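Workent issue tracker - Palomino student manipulation project
Ticket 379: Pan drops out of episodes at the two-hand lift
Status: open
Component: hand-held grippers, left and right

Summary
Episodes of the two-handed pan task fail the export check. The width signal from the left gripper goes flat for part of the lift, and the exporter rejects anything with a gap longer than 800 ms. Other tasks from the same student group export clean.

Steps to reproduce
1. Start the recorder with both grippers connected and the table clear except for the mat.
2. Take the pan by opposite sides, one gripper on each.
3. Lift, tilt toward the mat, hold, set down.
4. Run export with the default profile.

Expected: continuous width values from both sides.
Observed: left side holds its last value, then jumps. Right side normal.

Setup is the standard one from the course handout. Wood table, striped mat toward the back, both grippers on cable. Table position has not changed relative to the floor tape.

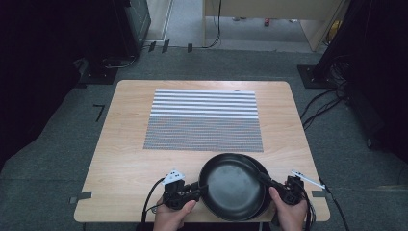
Rakeck: Same flat section in our logs, but only with cookware. Foam blocks never trigger it. Before you swap the encoder, check whether the jaw is still moving at all once it is on the rim. If it isn't, a constant value is correct and the fault is in the gap check.

Checked. The constant value is real for the first part of the hold, so the gap check is partly to blame. It does not explain the jump at the end. The jump is larger than the play in the linkage and shows up with the old and the new firmware.

Tried so far
- Swapped left and right cables at the hub. Fault stays with the left gripper.
- Lowered the sample rate from 2,000 Hz. No change.
- Re-zeroed the jaws closed and fully open. Jump is smaller, still present.
- Ran 3 episodes with no object. All passed.

Next suspect is pad contact. On a curved wall, one pad seats inside and the other follows the outer side, and the load on the links is uneven. If a link screw is backing out, the pad could shift under load and the reading would step when it lets go. Screw heads get a paint mark before the next run.

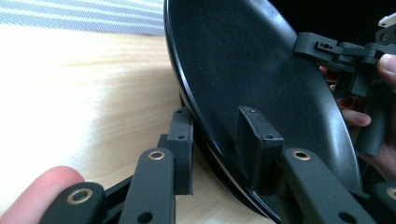

Illari lab, 2 July 2023

Paint marks applied to the left gripper, pad screws and link screws. Torque checked on all of them first; one link screw took a quarter turn. Repeated the lift with the default profile. Jump still there on the first episode, absent on the next two. Not enough to close.

Gap check changed in a local branch to ignore constant values while the jaw is under load. Branch is not merged - it needs a test with the foam blocks so that real dropouts are still caught. Left gripper stays on this ticket until then.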